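Preguntas frecuentes sobre el préstamo de herramientas pequeñas
Biblioteca de cosas Visent

¿Quién puede llevarse una herramienta?
Cualquier persona con el carné de Visent al día. Si te lo hiciste en nuestro antiguo local de la calle Gentile, sigue valiendo, no hace falta que lo cambies.

¿Cuánto tiempo me la puedo quedar?
El préstamo es de 9 días, y si ves que el mueble se te resiste (¡nos ha pasado a todos!) puedes pedir una renovación hasta un máximo de 16. Escríbenos antes de que venza y te lo apuntamos sin problema.

¿Vienen las puntas con el atornillador?
Sí, en una bolsita aparte con el número de la ficha. Te pedimos, por favor, que la devuelvas también, que las puntas pequeñas tienen mucha facilidad para quedarse a vivir en los cajones.

¿Me sirve un atornillador pequeño para montar una estantería?
Para estanterías de kit, bisagras, tiradores y enchufes va de maravilla. Para taladrar pared, en cambio, pide el taladro de la ficha 549, que para eso está.

¿Cómo sé qué modelo me llevo?
Mira la etiqueta del cuerpo. En el Bosch GO, por ejemplo, pone 3,6 V y 360 min⁻¹, y conviene leerla antes de preguntarnos por cargadores o recambios.

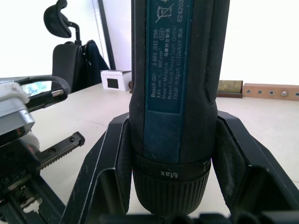 En cuanto al anillo de ajuste, empieza siempre por un número bajo y ve subiendo poco a poco. La posición «Max» déjala para cuando la madera lo pida de verdad, que los tornillos finos se pasan enseguida.

¿Dónde lo devuelvo?
En el mostrador de Istier o en la taquilla 204, con la bolsita dentro.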